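Is the Cistach simulation pack worth paying for before we buy an arm?

Kevser Bayram
Posted Tue 28 July

We make small fixtures and are looking at a robot arm to pick blocks out of a parts tray and load them. Our supplier, Solten, wants us to take their Cistach pack first. It is a simulated cell: you get the arm, a parallel gripper, a table and a workshop room, and you put your own fixture models in. The licence is 65 a month and they ask for a one-off 200 to convert our CAD files.

My worry is paying for a nice-looking model and then finding the real arm can't get into the tray. The tray is shallow with sloped sides, and the blocks sit close together, some of them on top of each other. Has anyone used it for something like this? I also need to know if it runs on an ordinary office PC, as we won't get money for a new one.

Delaunay
Had the trial. It's fine. Slow on my laptop but it ran. Ask them for a longer trial, they gave me one.

Eugénie Collet
We took it in May for a job very like yours and still have the licence.

Reach checks are the good part. You can move the tray and fixture about on the table and see straight away where the wrist gets too near something. We had our tray too close to the base and moved it in the model before anyone drilled a hole. For me that paid for the first few months.

Picking is weaker. The blocks behave well enough when they lie flat, but friction is a single setting for each part and the default is too high. With the default, our gripper lifted parts it had hold of by one corner. Turn it down and run the same pick 200 times with small changes in position. If it only works from one exact spot, it won't work on your bench.

Stacked parts need more care. Pick the top one and look at what happens to the one underneath. Ours slid towards the edge and the next pick missed. I would test this before you pay for anything else, as it is what you are asking about.

On the CAD conversion, I would not pay. Export each part as a separate mesh and bring it in yourself. The help pages on this are short but correct. Check the units, because our first fixture came in 1000 times too big.

It runs on our office PCs if you turn the shadows off. There is a second, smaller arm in the parts library if you want something standing on the fixture. Ask Solten if it is in your licence, because it wasn't in the basic one when we bought.

My test cell, with the gripper over the tray and the fixture next to it:

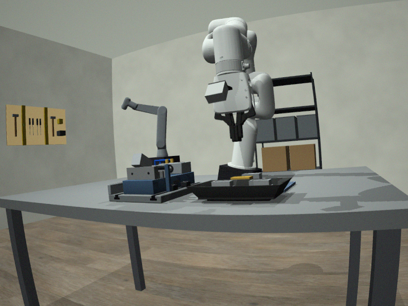 2 min read

Kevser Bayram
Thanks both. I'll ask for the longer trial and start with the stacked parts. I'll do the meshes myself.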